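公開日:2018年4月1日
Drellance こども技術ノート 対象:小学校高学年から

# 機械はもう家の仕事ができるか

洗濯(せんたく)機は服を洗います。食器洗い機は皿を洗います。炊飯(すいはん)器は米をたきます。どれも機械で、どれも家の仕事をしています。それなら「機械は家の仕事ができるか」という問いの答えは「できる」になりそうです。

ところが、洗濯機に服を入れるのは人です。洗い終わった服を出し、干し、たたみ、たんすにしまうのも人です。食器洗い機も、皿を自分で取りに行くことはありません。機械が受け持っているのは、仕事の全体から切り出された一部分です。

このノートでは、残りの部分を機械がどこまでできるかを説明します。家の仕事のほかに、店の仕事と工場の仕事も扱います。

## 1. 言葉の準備

先に、使う言葉を決めておきます。

- **アーム**:ロボットの腕(うで)。棒のような部分を関節でつないだもの。棒の部分をリンクと呼ぶ。
- **ハンド**:アームの先についていて、物をつかむ部分。グリッパーともいう。
- **つめ**:ハンドのうち、物に直接ふれて、はさむ部分。
- **モーター**:電気の力で回る部品。関節やつめを動かす。
- **サーボモーター**:決められた角度まで回り、そこで止まっていられるモーター。
- **センサー**:明るさ、力、距離(きょり)などを調べて、電気の信号に変える部品。
- **制御(せいぎょ)**:センサーの信号などをもとに、モーターの動きを決めること。

「ロボット」という言葉の使い方は、人や本によって少しずつ違います。このノートでは、センサー、制御する部分、動く部分がそろっている機械をロボットと呼びます。全自動の洗濯機にも水の量を調べるセンサーがあるので、この決め方だと洗濯機もロボットに入ることになりますが、ふつうはそう呼びません。境目がはっきりしない言葉だと考えてください。

## 2. 仕事を動作に分ける

人に「コップを棚(たな)にしまって」とたのむと、それだけで通じます。機械にたのむには、仕事を動作に分ける必要があります。分け方の一例を書きます。

1. コップがどこにあるかを調べる。
2. コップの向きを調べる。
3. ハンドをコップの近くまで動かす。
4. つめを開き、コップをはさめる位置に合わせる。
5. つめを閉じ、落ちない強さではさむ。
6. 他の物にぶつからない道筋で持ち上げ、運ぶ。
7. 棚の空いている場所を調べる。
8. コップを下ろし、棚板にふれたところで止める。
9. つめを開き、コップをたおさずにはなれる。

これでもまだ足りません。棚に空きがなければどうするか。コップに水が残っていたらどうするか。取っ手が壁(かべ)の側を向いていたらどうするか。人はその場で決めてしまいますが、機械の場合は、だれかがあらかじめ決め方を用意しておくか、たくさんの例から決め方を作らせておくことになります。

動作のうち、3番と6番のような「決まった場所へ動かす」部分は、機械の得意な仕事です。工場のアームは、同じ場所へ同じ道筋で何度も手先を運べます。人がまねをすると、くり返すうちに位置がずれてきます。

むずかしいのは、1番、2番、5番、7番、8番です。まわりの様子を調べて、そのたびに動きを変えなければならないところです。

## 3. 工場で機械がよく働く理由

工場には、昔からロボットがたくさんあります。自動車の車体をつなぎ合わせるアームや、部品を箱につめる機械などです。

工場の機械がよく働くのは、機械の性能が高いためだけではありません。工場では、まわりのほうを機械に合わせてあります。

部品は、いつも同じ場所に、同じ向きで送られてきます。部品を正しい位置におさえておく道具があり、これを治具(じぐ)といいます。照明の明るさも変わらないようにします。大きなアームのまわりにはさくを立て、動いている間は人が入れないようにします。

部品の位置が決まっていれば、1番と2番の「調べる」動作はいりません。アームは目を持たなくても、覚えた場所へ行ってつめを閉じるだけで部品をつかめます。

Dedicoという会社に、生産設備の設計をしているベルント・バウアーファイントさんがいます。同じ部品を箱につめるラインを長く担当してきた人です。編集部で、ラインを新しく作るときの時間の使い方を聞きました。

「アームそのものを選ぶのは、早く終わります。時間がかかるのは、部品の送り方を決める作業です。向きがばらばらの部品を、アームの前に来るまでに全部そろえる。その仕かけの設計図のほうが、アームの図面よりずっと厚くなります」

部品の形が変わると、送る仕かけも治具も作り直します。同じ物を大量に作る工場なら、作り直しの費用をはらっても引き合います。毎日違う物を少しずつ作る小さな作業場では、引き合わないことが多くなります。

## 4. 台所や子ども部屋の場合

家の中には、治具がありません。コップは流しにある日も、机の上にある日もあります。服は丸まっています。いすは昨日と違う場所に動いています。昼と夜では光の向きも強さも違います。

家で働く機械は、工場でまわりが引き受けていた分まで、自分で引き受けることになります。まず「調べる」動作が必要です。カメラの絵から物を見分ける技術は、最近とても進みました。写真を見て「コップ」「本」「くつ」と答えるプログラムは、もう特別な物ではありません。

ただし、物の名前がわかることと、物をつかめることは別の問題です。つかむには、名前のほかに次のようなことを知る必要があります。

- どこまでがその物で、どこからが別の物か
- 手前にあるか、おくにあるか。何センチメートル先か
- どちらを向いているか
- どこをはさめばすべらず、かたむかないか
- かたいか、やわらかいか

最後の一つは、見ただけではわからないことがよくあります。紙コップと、白くぬった金属のコップは、カメラにはよく似て見えます。金属のコップをつかむ強さで紙コップをつかむと、つぶれます。

この説明のために、おもちゃのブロックを考えてみます。ブロックは、家にある物の中では機械が扱いやすいほうです。かたく、角があり、平らな面があり、力を加えても形が変わりません。色もはっきりしています。 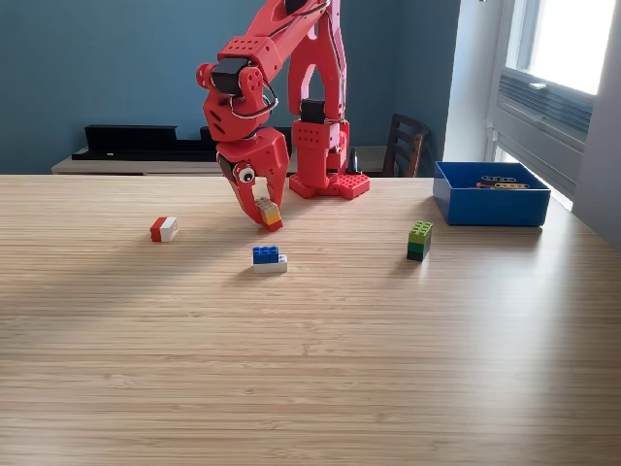
*つめの間に2個重ねのブロックをはさんだ、3Dプリンター製の赤いアーム。右おくに浅い青い箱がある。*

アームの手首のところに、黒いサーボモーターが見えます。赤い部分は骨組みにあたり、力を出すのはモーターです。ベージュのブロックとオレンジがかった黄色のブロックは、机の面のすぐ上にあります。

机の上のブロックの置かれ方にも注目してください。緑のブロックは、でっぱりを上に向けています。赤と白のブロックは横にたおれていて、でっぱりが横を向いています。同じつめではさむとしても、はさむ面が違ってきます。でっぱりのある面につめが当たると、ふれる場所が少なくなり、ずれやすくなります。平らな面どうしではさむには、手首を回して向きを合わせる必要があります。

ブロックを箱にしまう仕事を、机の上の全部についてやるとしましょう。2節の動作の表を、一組ごとに最初からくり返します。箱の中に長い部品が入っていれば、その上にブロックを落としてもよいのか、すき間を選ぶのかも決めておきます。箱のふちの高さを読み違えると、持っているブロックがふちに当たります。

人が同じことをするときは、手をのばす前にここまで考えません。

## 5. つかむ力の計算

つめではさんで物を持ち上げるとき、物が落ちないのは摩擦(まさつ)があるからです。摩擦は、ふれ合っている面がすべるのをじゃまする力です。強くはさむほど、摩擦の力の上限は大きくなります。

物には、下向きに重力がはたらいています。両側のつめが出せる摩擦の力を合わせて、重力より大きくできれば、物は止まっていられます。足りなければ、すべり落ちます。

すべりやすさは、材料の組み合わせで決まります。つめがつるつるのプラスチックで、物もつるつるのプラスチックなら、すべりやすくなります。つめにゴムをはると、同じ強さではさんでもすべりにくくなります。水や油がつくと、多くの場合、またすべりやすくなります。食器を扱う機械の設計がむずかしい原因の一つです。

動かし方も関係します。急に上へ動かすと、その間だけ物が重くなったのと同じことが起こります。エレベーターが上に動き始めるとき、体が重く感じられるのと同じ理由です。止まっているときにちょうど落ちない強さだと、動かしたとたんに落ちるかもしれません。そこで設計者は、計算した強さに余裕(よゆう)を足しておきます。

余裕を大きくしすぎると、今度はやわらかい物がつぶれます。トマト、紙コップ、卵のからは、落ちない強さとこわれる強さの差が小さい物です。人の指先には、すべり始めを感じ取るはたらきがあり、すべりそうになると気づかないうちに力を足しています。同じことをするセンサーは作られていますが、こわれやすかったり、高価だったりして、まだどの機械にもついているわけではありません。

## 6. 布はなぜむずかしいか

ブロックは、つかんでも持ち上げても同じ形です。機械は、形を一度調べれば、あとは位置と向きを計算するだけですみます。

布は違います。タオルの角をつまんで持ち上げると、残りの部分がたれ下がります。つまむ場所を少し変えると、たれ方も変わります。机に置けば、またしわができます。位置と向きだけでは、布の状態を表せません。しわの一つ一つまで書き表そうとすると、必要な数字がどんどん増えます。

カメラから見えないところがあるのも困ります。丸まったTシャツのそでは、たいてい内側に入っています。見えないそでを見つけるには、一度持ち上げて、回して、広げてみることになります。

Wellum工科教室では、2本のアームを使ってタオルをたたむ実験を続けています。かごから1枚取り出し、角を2つ見つけ、広げて、四つ折りにするまでの時間は、1月の記録で160秒でした。係のルイリン・ワンさんが内訳を見せてくれました。折る動作にかかった時間は短く、角を探す動作が大半をしめていました。

一回目につまんだところが角でなかったときは、持ちかえて探し直します。ワンさんによると、ふちのぬい目が厚いタオルは角と見間違えやすく、大きさが違うタオルを混ぜると、四つ折りの線もずれるそうです。くつ下はまだ試していません。組にする相手を探す作業が加わるからです。

紙のように、折り目がついたら形が残る物はどうでしょうか。布よりは扱いやすくなります。封筒(ふうとう)に手紙を折って入れる専用の機械は、ずっと前から使われています。ただし、紙の大きさを決め、まっすぐそろえて入れるのは人の役目です。3節で説明した工場のやり方と同じです。

## 7. 店と倉庫の仕事

店の仕事は、家と工場の間にあります。床は平らで、棚の場所は決まっていて、商品にはバーコードがついています。そのかわり、商品の種類が多く、お客さんが歩いています。手に取った商品を、別の棚にもどす人もいます。

倉庫には、お客さんがいません。そのぶん機械を入れやすく、棚を運ぶ台車や、箱を行き先ごとに分ける機械が働いています。

残っているのは、いろいろな商品が混ざった箱から、注文された物を1個だけ取り出す仕事です。これをピッキングといいます。Sauerland倉庫で行われた試験では、文ぼう具や日用品の混ざった箱から、アームに2000回取り出させました。一回目の動作で正しく取り出せたのは1671回でした。

計算してみます。

1671 ÷ 2000 = 0.8355

100回あたりにすると、83回か84回は成功していることになります。テストの点数なら悪くない数字に見えますが、仕事の場合は失敗した回数も見なければなりません。

2000 − 1671 = 329

329回は、うまくいきませんでした。試験をまとめたシャージア・ゴンダルさんの報告書では、失敗が次のように分けられています。

| 失敗の種類 | 起こったこと |
|---|---|
| つかめない | つめを閉じたが、物がはさまっていなかった |
| 落とした | 持ち上げてから、受け取り箱に着くまでに落ちた |
| 2個取った | となりの商品が一緒についてきた |
| 違う物 | 注文と違う商品をつかんだ |
| 停止 | つかむ場所が決まらず、時間切れになった |

種類によって、あとの手間が違います。「つかめない」は、もう一度やり直せばすむことがあります。「落とした」は、床に落ちていれば人が拾いに行きます。「2個取った」と「違う物」は、機械が気づかなければそのままお客さんに届いてしまいます。止まって人を呼ぶ「停止」のほうが、あとの手間は少なくてすみます。

すき通った袋に入った商品は、失敗の多い品物でした。カメラが光の反射を見て、袋の表面の位置を読み違えるためです。平たいノートも苦手で、箱の底にぴったりついているとつめが下に入りません。この倉庫では、ノートだけは空気で吸いつける吸盤(きゅうばん)に切りかえています。吸盤は平らな物に強く、あみのように穴のあいた物は吸えません。

## 8. 腕の長さと台の問題

つかむことができても、手が届かなければ仕事になりません。

試しに、手先が根元から66センチメートルまで届くアームを考えます。これを台所の流しの横に固定すると、流しの中には手が届きます。反対側の壁の食器棚には届かないでしょう。居間にも、洗面所にも行けません。

アームを長くすると、別の問題が出ます。腕をまっすぐ横にのばして、本を持ってみてください。ひじを曲げて体の近くで持つより、肩(かた)がつらくなるはずです。ロボットでも同じで、物が根元からはなれるほど、根元のモーターには大きな回す力が必要になります。この回す力をトルクといいます。トルクの大きいモーターは、ふつう重くて高価です。

車輪のついた台に乗せる方法もあります。動けるようにはなりますが、台が軽いと、腕をのばしたときにたおれます。重くするとたおれにくくなり、そのかわり敷居(しきい)をこえにくく、人にぶつかったときの危険が大きくなります。電池も必要で、電池にも重さがあります。階段は、車輪では上がれません。

足で歩かせる研究もあります。歩くことと、物を持って作業することを同時に行うのは、片方だけのときよりずっとむずかしい課題です。

床をそうじする丸いロボットは、こうした問題の多くをさけた設計になっています。平たいので、たおれません。腕がなく、物をつかみません。軽いので、いすにぶつかっても大きな事故になりにくくできています。仕事の範囲(はんい)をせまくしたことで、家で使えるようになった機械です。床に置いてあるくつ下やコードは、人が先に拾っておきます。

## 9. 動きを教える三つの方法

**座標(ざひょう)で教える方法。** 手先を動かす位置を、数字で入力します。正確ですが、物がその位置になければ失敗します。工場で長く使われてきた方法です。

**手本を見せる方法。** 人がアームを手で持って動かすか、はなれた場所から操縦(そうじゅう)して、そのときの関節の角度とカメラの絵を一緒に記録します。プログラムは、「こういう絵のときは、こう動かす」という関係を記録から作ります。物の位置が少し違っても動ける可能性があります。手本と大きく違う場面では、どう動くか予想しにくくなります。

**試して覚える方法。** 機械に何度もやらせ、成功したら点を加えます。点が高くなるように、少しずつ動きを直していきます。コンピューターの中の模型で練習させることが多く、この場合は皿を割る心配がありません。模型と本物では摩擦や重さが少し違うので、本物の機械に移したときに失敗が増えることがあります。

実際には、組み合わせて使います。棚の前までは座標で動かし、つかむところだけ手本から作った動きを使う、というやり方です。

手本を見せる方法では、手本を見せる人の動かし方も影響(えいきょう)します。エフライン・プーマさんは、コップを並べる動作の手本を記録する仕事をしています。右からつかむ手本と左からつかむ手本が混ざっていたときは、プログラムが両方の中間をとろうとして、コップの真正面からつめを当ててしまったそうです。それからは、取っ手の向きごとに、つかみ方を先に決めて記録しています。

## 10. 安全について

家には、小さい子ども、お年寄り、犬やねこがいます。工場のように、さくで囲うことはできません。

人の近くで使うアームでは、次のような工夫をします。

- 出せる力と速さに上限をつける。
- 何かに当たったことを調べ、すぐ止まるようにする。
- 角を丸くし、指がはさまるすき間を減らす。
- 停止ボタンを、手の届く場所につける。

力と速さに上限をつければ、仕事はおそくなります。水をいっぱいに入れたなべは、重くて持てないかもしれません。もし持てたとしても、途中で急に止まれば中身がこぼれます。「あぶないときは止まる」という決まりが、いつでも安全とは限らないところに、熱い物を扱うむずかしさがあります。

ほうちょうを使う仕事と火を使う仕事は、家庭用の機械では、ふたのついた箱の中で行うように作られています。フードプロセッサーは、ふたを閉めないと刃(は)が回りません。

動いているアームに手を近づけてはいけません。止まっているように見えても、電源が入っていれば次の動作を待っているだけのことがあります。学校や科学館で見学するときは、係の人の指示に従ってください。

## 11. いまの段階の一覧

2018年の時点での、編集部の見方をまとめました。研究室で一度できたことと、毎日使えることは分けてあります。

| 仕事 | 研究室 | 毎日の利用 |
|---|---|---|
| 平らな床のそうじ | できる | できる |
| 服を洗う、しぼる | できる | できる |
| 決まった部品の箱づめ | できる | 工場でできる |
| 棚ごと荷物を運ぶ | できる | 倉庫でできる |
| 混ざった箱からの取り出し | 物による | 人の手助けつきで一部 |
| かたいおもちゃの片づけ | 物と場所による | まだ |
| タオルをたたむ | 時間をかければできる | まだ |
| いろいろな服をたたむ | 一部 | まだ |
| 食器を運んで棚にしまう | 一部 | まだ |
| 散らかった部屋全体の片づけ | むずかしい | まだ |

「かたいおもちゃの片づけ」に「場所による」とあるのは、机の上と床の上、ベッドの下では、むずかしさが違うからです。

最後の行には、つかむこと以外の問題も入っています。部屋にある紙切れが、ごみなのか、大切なメモなのか。組み立て途中のブロックを、こわして箱に入れてよいのか。持ち主に聞かなければ決まりません。これは人が片づけるときも同じで、家族にかってに片づけられて困ったことのある人もいるでしょう。機械に任せるなら、いつ、だれに、どうやって聞くかまで設計することになります。

## 12. 家でできる実験

道具は、割りばし1ぜん、輪ゴム、おもちゃのブロック、ハンカチ、ティッシュペーパーの箱です。目をかくす実験では、まわりに物のない机を使い、家の人に見ていてもらってください。

**実験A つめで運ぶ。** 割りばしを両手に1本ずつ持ち、ブロックをはさんで箱の上まで運びます。次に、はしの先に輪ゴムを巻いて、同じことをします。はさむ力の感じがどう変わるかを記録します。

**実験B 向きを変える。** ブロックを立てたとき、横にたおしたとき、でっぱりを下にしたときで、はさみやすさを比べます。はしを入れる向きも書いておきます。

**実験C 見ないで動かす。** ブロックの場所を見て覚え、目を閉じてから、はしでつかみます。もう一度、今度は目を閉じたあとで家の人にブロックを少し動かしてもらい、同じようにつかみます。座標で教えたアームが、どうして失敗するのかを確かめる実験です。

**実験D 言葉だけで動かす。** 一人がロボット役になり、目をかくします。もう一人が「右へ5センチメートル」「下へ」「閉じる」のように指示を出し、ブロックを箱まで運ばせます。ロボット役は、言われたことだけをします。「そこ」「もうちょっと」は使えません。

**実験E 布にかえる。** 実験Dを、丸めたハンカチを広げて四つ折りにする仕事でやってみます。こちらは手を使ってかまいません。とちゅうで続けられなくなったら、何がわからなくて止まったのかを書いておきます。

実験Dの指示は、紙に書いて残しておくと役に立ちます。ブロックの置き場所を変えて、同じ紙をもう一度読み上げると、どの行を直せばよいかがわかります。

---

文:チャルーン・ソンバットクン
実験Dの記録用紙は、次号のとじこみにつけます。コピーして使ってください。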